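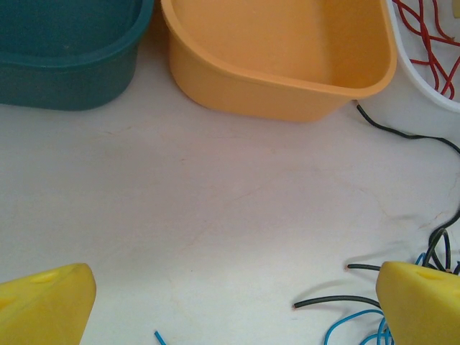 Half of it is rubbish and the other half doesn't fit anything, according to my sister, who had her coat on before I could ask which half was which.

February 2023, then, and the Great Wire Sort has begun. I have been promising it since November, when I went looking for one lead and came back with a knot the size of a cabbage and no lead. The tubs are the old washing-up sort. The teal one and the orange one went side by side at the back of the table, and I had great hopes of a system.

The system was: by colour. It lasted until I met red, because everything I have ever owned seems to have come with red wire in it. Then it was by length, and that meant straightening them, and a thin wire that has spent years in a drawer has views on being straightened. By half past three I had stopped calling it a system and was just picking at things.
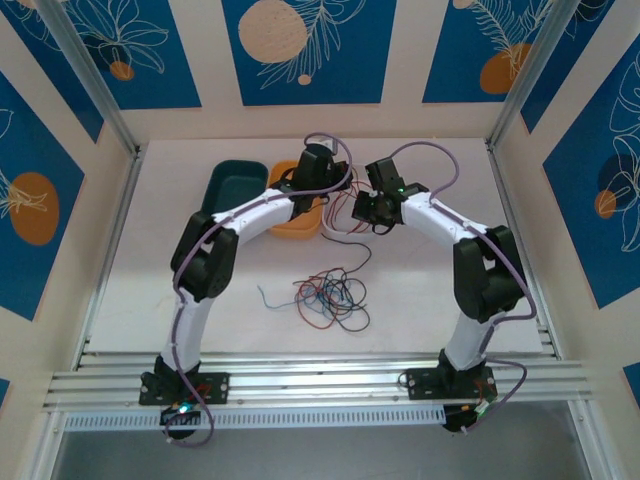 What do you do with a wire when you no longer know what it belonged to? Keep it until the lid won't shut, then throw out the shortest.

I found the Grimshaw catalogue under all this, the one with the corners turned down. Item 2062 is a set of 15 stacking trays with labels, and I once put a ring round it in biro. Item 814 is a cable tidy by Colten, also ringed. I bought neither. I did buy the Skakano doorbell kit on page something or other, and never fitted it, and I suspect a fair share of today's spaghetti is that doorbell.

Teal is my favourite of the colours, for what it's worth. Black is the worst — you pull one and four others come along to see what's happening.

Gave up when the light went. Had beans on toast standing at the counter, the table being occupied. I may ring Warnance tomorrow and ask whether they take old cable, or whether I have to drive it to the tip myself and look a man in the eye.

Still haven't found the lead.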